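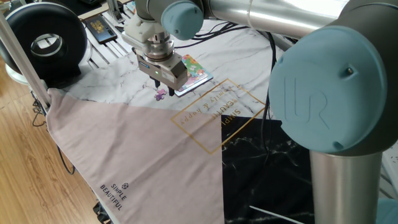
UR arm stops right above the piece, protective stop every time

Posted by Prelness, September 29, 2019

Hi all! I'm having the best time with this arm, but I'm stuck. The job is small: come down over a little purple piece on the tablecloth, close the fingers, lift. Since August it had been running great. Now it gets just above the piece and throws a protective stop, 11 times out of 25 tries last night. The gripper light stays green. I've already slowed the whole program down and it made no difference. Any ideas? I'd love to get this going again!

Vicente Leiva

Ooh, I had this one! Check your payload setting first. If the arm thinks the gripper is lighter or heavier than it is, it reads the difference as a bump and stops. Put in the real weight of the gripper plus the bracket and flange, and the center of gravity too. Then look at your cables. Mine ran along the table and one had gotten snug, so it tugged at the wrist on the way down. Jog the arm by hand through the whole move and watch for any pull. Please don't raise the safety limits to get rid of the stop, and keep your hands out while you test at speed!

Cludis

try a reboot, worked for me once

Prelness

Payload it was! I swapped the bracket in August and never changed the number. Fixed it, ran 125 picks, zero stops. So happy! I moved the cables a bit while I was at it. Thank you Vicente!!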